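Home | Local | Council | Sport | Classifieds

School uniform swap finds a permanent home in Mallet

Reading time: 2 minutes

Print this story
E-mail this story

Families in Mallet will be able to swap school uniforms all year round after the shire agreed to lease the old baby health rooms in Damel Street to the group that has run the swap from a garage since 2019.

The lease starts in June and costs the group $39 a month. Shire property officer Valentin Chevalier said the rooms had been empty for two winters and needed only new locks and a coat of paint.

Organiser Shanthi Uddin said 1,153 pieces of uniform went through the garage last year, most of them jumpers, polo shirts and winter trousers. Sport shorts were the hardest to keep in stock.

"Kids wear through them or lose them," she said. "If you've got any in a drawer, we'd love them."

Under the swap, a family brings in clean uniform that no longer fits and takes the same number of pieces in a bigger size. Families new to the district can take a first set without bringing anything. Blazers are lent for the year – they cost up to $200 new – and come back in December.

Uniforms from the primary school and the high school are accepted, along with plain black or navy trousers and skirts. Items with small tears or a loose hem are fine. A mending table will run in the back room on the first morning of each month, led by retired dressmaker Jacqueline Gaillard.

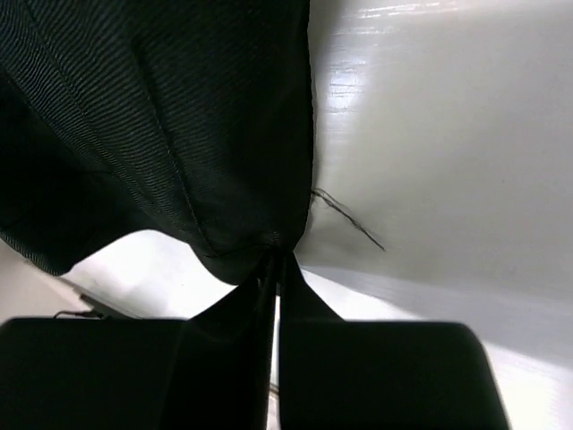 Mrs Gaillard said most repairs took less than ten minutes and parents were welcome to sit down and learn. She will supply thread, but is after spare zips and a second sewing machine in working order.

The high school's colours changed three years ago and the older bottle green jumper is no longer allowed. Ms Uddin said the group still had 400 of them in boxes and was talking to a wool recycler in Kemavell.

Parent Ruby-Lee Maihi, who has three children at the primary school, said the longer hours would help. "The garage was only open after school – I'm at work then," she said.

The rooms will open from 9 am to noon and again from 4 pm to 6.30 pm. Donations can be left at the shire office until the move is finished.

Print | E-mail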